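Speaker notes: Paper, pens and the yard office
Depot managers' breakfast, second slot after the coffee refill

Okay, notes for me, but they're going up on the members' page afterwards because Tatiana asked nicely, so hello if you're reading along at home.

Start without the slides. Ask for a show of hands: who still has a carbon-copy delivery book in the truck? (Expect plenty of hands. Wait for the laugh.) Then: who knows where last July's are? Wait for the other laugh.

Who I am. Keep it short. I look after consignment paperwork for Drultico, we've got 2 depots and a mix of rigids and semis, and I've been the person who gets the phone call when a customer says the pallets never turned up. I'm not here to sell anyone an app. We have one, it's called Clornix, I like it fine, and I'll get to it. Mostly I want to talk about dockets.

SLIDE 1: the 825

One winter we went looking for unbilled jobs and found 825 signed dockets that had never made it onto an invoice. They were in door pockets, under seats, in a biscuit tin, and one lot was holding up the short leg of a desk (true, I've still got the tyre-mark on the top one). Pause here. Let people do the sum for their own yard. Somebody always goes a bit grey.

None of those drivers had done the wrong thing, by the way. They'd got the signature, which is what we asked them for. We'd never told them where the white copy went after that. I went back through our induction folder and there was a full page on hi-vis and a single line on dockets, and the line said "complete all paperwork". Righto then.

SLIDE 2: where the paper goes to die

Talk through the trip a docket takes. Printed at dispatch, onto a clipboard, into the cab, signed at the customer's dock, back to the yard, into a tray, keyed by accounts. Every one of those is a handover, and the one that kills you is cab to tray. It happens at the end of the shift when everybody wants to go home, and the tray is generally in an office that's locked by then.

So we moved the tray! That was the big innovation. It used to sit outside accounts, upstairs, and now it lives in the crib room, next to the spot where people go anyway. Put it where the feet already are.
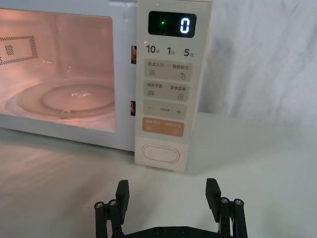
Slide 2: microwave, light on

Leave that up while I tell the Zhiqiang story. Zhiqiang Mao runs nights at our bigger depot and he'd been telling us to shift the tray for ages. I had the email. I'd replied "good thought, let's look at it in the new year" and then hadn't, for a couple of new years. Own up to this properly, don't mumble it. The lesson for managers is to go and read your own sent folder.

SLIDE 3: what's on the docket

Hold up the old one and the new one. (BRING BOTH. Left them on the kitchen bench last time.)

The old docket had boxes for things we hadn't used since faxes. There was a box for "tarpaulin number". When we sat down with drivers and crossed out every box they'd never filled in, we were left with 9. Nine boxes on a page and you can make them big enough for somebody to write in with cold hands on a bumpy dock.

Points to hit, in whatever order they come out:

Docket number top right, large, in red. It gets looked for with a thumb, flicking through a stack.

Print name beside the signature. A squiggle on its own is worth very little when you're arguing over a short delivery. Our drivers print the name themselves and ask "have I spelled that right?", and people are very nice about it.

Time in and time out. Drivers hate this one, I know. But it's how we got waiting time paid by a customer who swore blind we were never held up.

A proper space for damage. Ours was the width of a postage stamp. Now it's a third of the page and we get whole sentences.

Mention paper colours only if someone asks. I can go on a bit about paper colours.

SLIDE 4: pens

Yes, a whole slide on pens. Gel pens don't press through to the third copy. Ballpoint, medium, on a string, tied to the clipboard. We buy them by the box and I've stopped caring where they go. If a driver takes one home, good, that's a driver with a pen in the house.

Solent clipboards, the ones with the lid and the storage bit underneath, are what we landed on. They've got a decent clip and the lid keeps the rain off. Somebody will ask about cost. They're dearer than the flat ones, and we've replaced hardly any.

SLIDE 5: okay, Clornix

Be fair here. What the app does well: the photo of the signed docket is with accounts before the truck's out of the customer's gate. Queries that used to take days get answered while the customer's still on the phone. What it does badly: it wants signal, and half our regional run hasn't got any. It also logs people out at midnight, which is a cracking time to do that to a night fleet.

So we run both. The paper's the record and the photo's the speed. When Zheng Cold Storage had their system down for a morning, our blokes and our two women on that run got signed on paper and kept moving while the tablets-only mob sat in the queue. I watched it from the ute, eating a pie. Don't gloat too much on this bit, some of the tablets-only mob will be in the room.

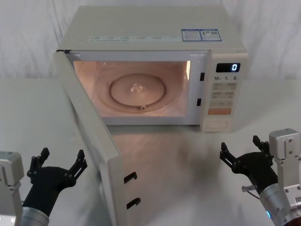
Slide 6: same microwave, door open

SLIDE 6: getting it to stick

The tray gets emptied at 10 every morning, and whoever empties it rules a line in the book and initials it. It's a dull job and it has to be somebody's. Ours rotates through the office, me included, and when it's my week I get teased for being slow.

We also tell drivers what happened afterwards. If a docket wins us a dispute, it goes up on the board with the dollar figure and the driver's name. Tatiana Kováčik started that and it has done more than any toolbox talk I ever gave. People started writing better notes so they'd get on the board!

Things not to do, from experience: don't dock pay for missing dockets (we floated it, it went down like a lead balloon, fair enough too). Don't bring in a new form in the run-up to Christmas. Don't let head office add a box back in without taking one out.

Questions. Likely ones:

How long do we keep them? Ask your accountant and your insurer, and go with whichever says longer.

Do we scan everything? Yes, in batches, named by docket number. Naming them by date was a mess.

Can I have a copy of the form? Yes! Spares are on the table by the door, help yourself, put your own logo on it.

If there's time left, do the biscuit tin story in full. If there isn't, thank Tatiana for organising, and remind everyone the car park boom gate needs the ticket validated at reception.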